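Ticket 275: Arm speed limit not applied after scene reload (simulation, two-arm unit)
Status: Resolved, monitoring
Site: Kunodstead
Opened: February
3 comments | 2 watching

Reported problem
After a scene reload, both arms accept motion commands above our house limit for shared spaces. The limit is 65 per cent of the rated joint speed. It holds on a fresh start and is lost on reload. No fault is raised and the status panel still shows the limit as on.

Why it was logged as high priority
Our working rule is that any motion program has to pass in simulation under the same limits it will run with on the floor. If the simulator drops a limit without saying so, the pass doesn't count. Programs checked since the last simulator update were put on hold until this was sorted out.

Steps to reproduce
Start the Tusodell kitchen scene from cold. Send the standard reach to the counter. Logged speed stays at or under the limit.
Reload the scene from the menu without closing the session.
Send the same reach. Logged speed goes over the limit on the shoulder and elbow joints, both sides.
Repeated on a second workstation with the same result.

9:40 am
Checked the limit file. Values are correct and the file date hasn't changed. Ruled out someone editing it.

10:15 am
Swapped the Girard controller profile for the default one. Same behaviour, so the profile isn't the cause. Put the Girard profile back.

11:30 am
Found it in the startup log. The limit file is read when the session opens and not when the scene loads. On reload the joint settings are rebuilt from the model file, which carries the rated maximums. The panel reads its own stored flag and never asks the joints what they are using.

1:20 pm
Added a read of the limit file to the scene load routine. Also added a check that compares joint values against the file and stops the run if they differ. Reloaded and resent the reach. Limit held on both arms.

2:05 pm
Ran 800 reloads from a script with the check turned on. No mismatches. Results saved in the Carkarard folder with the other validation runs.
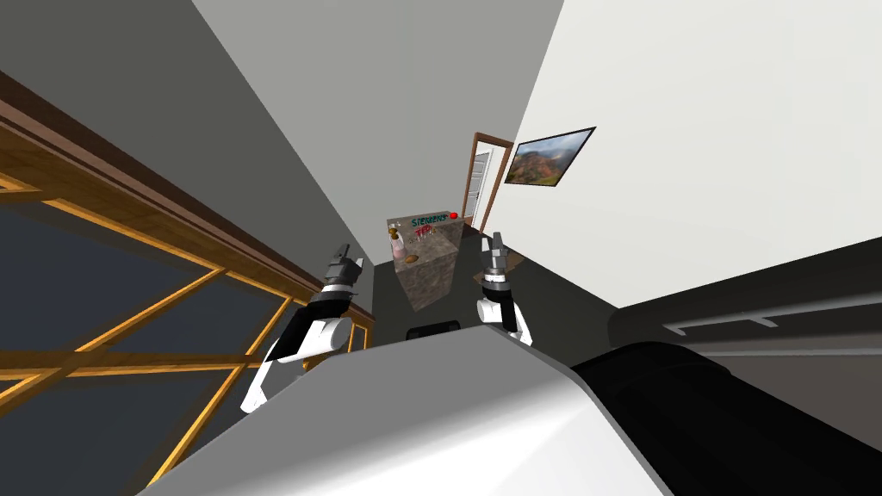

Speed limits should be tested from more than one starting pose, and the old procedure only asked for the home position. A limit can look fine from home and still be wrong on a joint that hardly moves from there. The revised procedure adds a raised pose, with the arms forward on either side of the SIEMENS counter and both grippers pointing up. It also adds a low pose to one side. Run all of them before and after a reload and keep the speed log for each.

Changes to the practice sheet
Close and reopen the session before any run that will be used for sign-off, even with the fix in place.
Don't use the status panel as proof that a limit is on. Use the joint values in the log.
Attach both logs to the sign-off form. One log is not enough.
Programs on hold need to be run again. Earlier passes are not to be carried over.

Outstanding
The panel flag still needs to be tied to the real joint values. Moved to its own ticket. This one stays open to comments for 2 weeks and then closes.

3 comments | 0 shares
Contact the simulation help desk | Back to top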